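Old desktop as home file server: keep it or sell it?

Forum: Home & Small Office > Storage and backup
Thread started in April

marel_k
Posts: 400

Hello everybody. I am reading here for a long time but I write seldom, so please be patient with my English.

My situation is the following. We have a flat with two people, and together we own too many photographs and scanned papers. At the moment they live on external disks in a drawer, and each disk has a label which says "backup", so I do not know any more which one is the original. I want to finish with this.

I have an old desktop tower which is healthy but slow. My idea was to put two large disks in it, install something simple and let it stand in the corridor as a file server. My partner says I should buy a small ready-made box, for example the Brusosel two-bay, and sell the tower for whatever it brings.

What I would like to know is if the electricity will eat the money I save. And also if an old power supply can be trusted to run day and night.
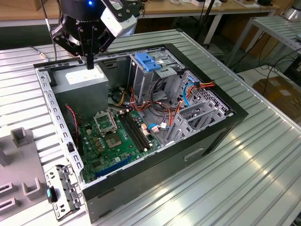 The tower on its side, cover off.

I have no special love for this computer. But it works, and I find it difficult to throw away a thing that works.

pebblebeach

Sell it. I had exactly this plan three years ago. The tower ran well, but it idled like a small heater, and after the first winter bill I bought a Brusosel and did not look back. It is quiet and it fits on a shelf next to the router.

The tower is free only on the day you start.

Tobbe77

I disagree with pebblebeach, or at least half of it. The calculation depends completely on how many hours it runs. Do you need your photographs at four in the morning? I do not. Mine wakes up at seven in the evening, makes the backups, and goes to sleep before midnight. The bill is hardly different from before.

With a normal PC you can also replace every part with something from any shop. When the board in a ready-made box dies after the warranty, you can be left with two disks in a format which your laptop cannot read.

pebblebeach

You can read them, you only need a Linux stick and some patience.

Tobbe77

"Some patience" is carrying a lot in this sentence. My sister-in-law had this case and she needed the whole Easter holiday.

Ada Ferraro
Moderator

Please let us stay with the question of marel_k, the old quarrel about ready-made boxes has its own thread already.

My opinion about the power supply: age alone does not tell you much, but you should treat it as a part that gets used up, like a tyre. If it is older than the rest of your furniture, put a new one of modest size. For two disks and an office processor you do not need a strong one, and a small modern one wastes less when the computer is doing nothing.

Please do not open the power supply itself to look inside. I write this every time and I will continue to write it.

Before you decide anything, borrow a plug meter and measure. I have one from Cokitz which is ugly but good enough for this. Let the computer stand idle for one evening and write down the number. Then you can multiply it with your own tariff, and you do not need to believe me or pebblebeach or Tobbe77.

marel_k

Thank you Ada, this is very useful. I will ask my neighbour, he has such a meter for his freezer.

I have a further question about the disks. Is it necessary to mirror them? I read one article that says always, and another one that says never at home.

grauwolf

Mirroring protects you when a disk dies. It does not protect you when you delete the wedding folder by mistake, because the mirror will delete it also, very obediently and in the same second.

For a household I would use the second disk as a separate copy, made once every night. If you delete something in the afternoon, it is still there in the evening. And then a third copy outside the flat. I keep mine at my mother's, in a biscuit tin, and I exchange it when I visit her.
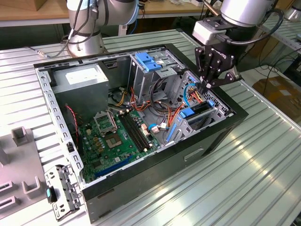 I should add that I did the whole thing with an old tower too, and the computer was the easy part. The difficult part was to decide which of my folders is the true one. I had the same holiday saved in four places, every time with another name, and two of them had photographs that the others did not have. I used a little program called Prutow to find the duplicates. It is slow and the menus are strange, but it asks before it deletes. Plan several weekends for this. If you copy the mess to a new server, then you have a mess with a better address.

About the noise: put felt or an old mouse mat under the case. In a corridor with a wooden floor you will hear the disks in the bedroom.

pebblebeach

I agree with grauwolf about the sorting, it took me longer than everything else together.

But I stay with my opinion about the tower. Has anybody here calculated the new power supply, plus the network card if the old one is slow, plus the evenings? At the end you have paid for half a Brusosel and you own a big black box in the corridor.

Tobbe77

The evenings I do not calculate. Other people watch football.

lindenblatt

May I say something from the other side? My husband built us a server and it was very nice until he was in hospital for two weeks and I needed the insurance papers. I did not know the password, I did not know that it sleeps, and I thought it was broken. Whatever you choose, please write one sheet of paper for your partner and stick it on the inside of a cupboard. Where is the button, what is the address, what is the password hint.

This matters to me much more than the watts.

Ada Ferraro
Moderator

Lindenblatt, I will put this in the pinned post, if you allow it.

lindenblatt

Of course.

marel_k

A small report after the measuring. The meter showed less than I was afraid of, but more than the Bellini mini PC which a colleague lent me to compare. With my tariff, and with the machine awake only in the evening, the difference in a year is around the price of one dinner for us two. So the electricity does not decide it.

I will keep the tower, buy a new power supply, and use the disks the way grauwolf explained, with one nightly copy and one disk at my parents'. I have also started with the sorting. The program has found 1,820 duplicates in the first disk only, and I am now a little ashamed.

My partner has accepted under the condition that the sheet from lindenblatt exists before the server does. It is written already, she corrected it twice.

pebblebeach

Then good luck, and tell us in the winter how it sounds at night.

grauwolf

Felt under the case. Do it before you fill it with disks, after that it is heavy.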